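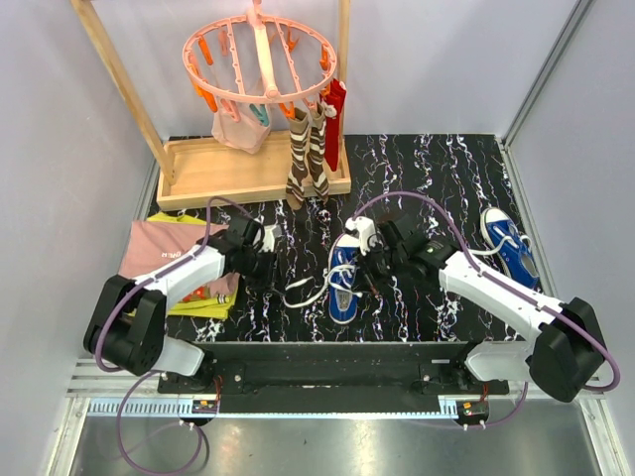
Sneakers and laundry, both arms in.

I have been promising my sister a proper post on what I do all day, and since she has stopped believing that "I teach robots" is a real answer, I'm finally sitting down with a big mug of tea to write it.

Most of my work is showing. I hold a pair of handles, the arms copy my hands, and everything gets recorded so that a program can learn from it later. We call each go a demonstration, and on a good day I get through 40 of them before my shoulders complain. The current batch is all household stuff, clothes and socks and shoes, and the part that has taken over my life is shoelaces.
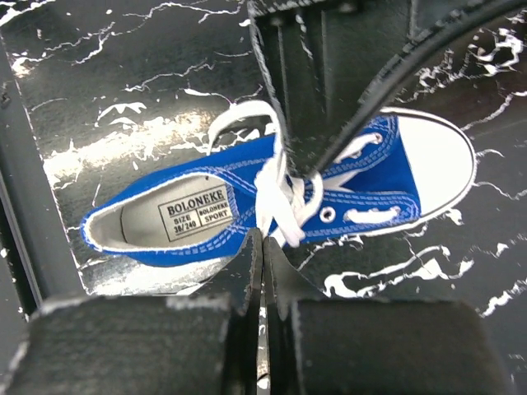
Vonetberg, June 2022

Laces, then. I have tied my own shoes since I was five, and I would have told you I knew how it was done. Well! Try it with two pinchers and no fingertips to feel with. A lace that slides so nicely between your thumb and finger just sort of sits there between two hard black tips, and you have to decide which side grabs and which side holds the shoe still, and then stick with that choice, because the model gets muddled if I hold with the left one time and the right the next.

Trinidad Bermúdez, who sat at these handles long before me, gave me the best advice I've had on it: slow down before you close the gripper, and don't fidget. I am a terrible fidgeter. When I watch my early recordings back I can see every little wobble where I was making up my mind, and of course the robot learns the wobbles too (Tudur played me one of its first tries and it dithered over the shoe exactly the way I do in front of the fridge).

So now I rehearse with my hands in my lap first, which looks a bit odd, I'm told. I pick a spot on the lace, go there, pinch, pause, lift. If I fumble badly I throw that one out and start over, though Ekua likes us to keep the small recoveries, where the lace slips and you calmly go back for it. She wants the robot to see that too.

Socks are next week, and I'm looking forward to them more than a grown woman should. Mom, if you're reading, yes, I am eating lunch.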